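Are household robot arms ready to clear a table and put dishes away?

Posted in Home and Workplace Automation

Tollen Residents' Office

Our building provides a shared kitchen for residents who have limited use of their hands. The office has been asked to consider a pair of tabletop robot arms for the simpler chores: clearing plates and cups after a meal, wiping the counter, and returning items to a low shelf. A supplier, Drodton, has given us a quotation of $2,814 for two arms and the mounting hardware, excluding software support.

Before the matter goes any further, we would be grateful for answers on the following points. Can equipment in this price range perform these chores without a person guiding it? If it cannot, is it reasonable to expect that it will within the life of the equipment? We would also like to know what supervision is customary. The kitchen serves 20 residents and is staffed at mealtimes only.

Please note that we are not able to modify the counter, which is fixed to the wall on one side.

Kalniņš Workshop Services

We looked into this for packing small parts and decided against it. The arms were fine. Setting out the parts the same way every time took longer than packing them by hand. A kitchen would be worse in my opinion. Get a good dishwasher with a pull-out rack.

Sakach Support Desk

The answer depends on which chore is meant, and it is advisable to separate them before any purchase is made.

Wiping a clear, flat surface is the easiest of the tasks you list. An arm can repeat a fixed path over the same area, provided that the counter has been cleared beforehand and the cloth is replaced by a member of staff. Returning items to a shelf is harder, particularly where the items differ in shape. Clearing a table after a meal is the hardest of the three. Plates may be stacked, cups may still hold liquid, and cutlery is thin and reflective.

Arms of the class you describe should not be left to work in an unattended room. A person should be within reach of the stop switch whenever power is on. Please also confirm the rated load at full reach, as the figure printed in sales material often applies only when the arm is folded close to its base. A stack of dinner plates may exceed it. 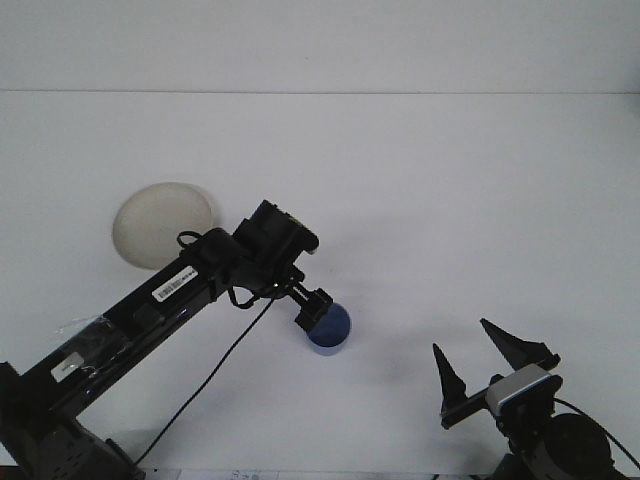
Conceição Arruda
Senior Adviser, Assistive Equipment

I would add to the reply from the Support Desk that the shape of each item deserves as much attention as its weight. A small rounded object, such as the blue one held in the gripper, can be taken between two short fingers. A round, flat piece lying directly on the table, like the beige one behind the arm, gives the fingers much less to hold. Offices in your position often resolve this by changing to plates with a raised rim, or by standing plates in a rack.

Cable routing should also be settled before installation. A cable that hangs from the wrist and crosses the work surface will share that surface with food and water in a kitchen, and it must be secured along the arm or replaced with a sealed type.

My recommendation is to request a trial at your own counter, with your own dishes, and to ask that every failed attempt be recorded. A trial of 1,000 pickups is a suitable length. If the supplier is unwilling to carry this out, I would advise waiting. Should the trial proceed, the residents who will use the kitchen ought to be present for part of it, and their comments should be kept with the results.

On your second point, I am unable to give a date by which unsupervised clearing will be dependable, and I would not base the purchase on one.

Related items

Choosing a stop switch for shared kitchens
Rimmed plates and one-handed use
What does "rated load" mean on a small arm?
Counters fixed to a wall: clamp options
Robot floor cleaners in hallways (4 replies)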